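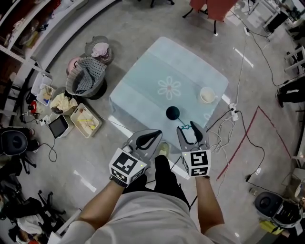 Household textiles

Tablecloth

A tablecloth is a piece of cloth spread over a table, either to protect the surface or to change how it looks. Most are woven from cotton, linen, polyester or a blend of these. Others are made from coated fabric or plastic sheet that can be wiped down. Plain white was long the usual choice for formal meals in much of Europe, while coloured and printed cloths were more often kept for the kitchen and for everyday use.

Size and fit

The part of the cloth that hangs below the table top is called the drop. A short drop is common at family meals, where a longer one would gather in the lap. Cloths for banquets and buffets often reach the floor. To find the size needed, the drop is doubled and added to the length and width of the table. A square table 48 inches across, with a drop of 9 inches on each side, takes a cloth 66 inches square.

Low tables are harder to fit, as a standard drop may touch the floor. Cloths for them are usually cut close to the size of the top or held with clips.

Decoration

Patterns may be woven in, as with damask, or added later by printing, embroidery or drawn thread work. Flowers are the most common printed subject. They are placed in the centre, in the corners, along a border or all over the cloth. A single central flower suits a small table but is easily hidden by a dish, and for this reason larger cloths tend to carry their pattern near the edge. Pale grounds such as blue, cream and grey are widely sold because they hide fading better than strong colours do.

The Mullcombe cloth, named after the village where it was first sold, is a printed cotton type with four matching sprays of flowers. In her study of village printing, Rhea Quiambao traced its design to a pattern book from the Havlíček works. Imtiaz Siriwardena has argued that the blocks were cut locally and that the book was printed later. The question remains open.

Care

Cotton and linen cloths can be washed by machine, though dark prints are best washed apart for the first few times. Wax is scraped off when hard - a blunt knife is enough - and the mark is then pressed with a warm iron through plain paper. Linen is ironed while still damp. Cloths stored for long periods are better rolled than folded, as fibres weaken along a crease.

See also

Doily
Napkin
Oilcloth
Place mat
Table runner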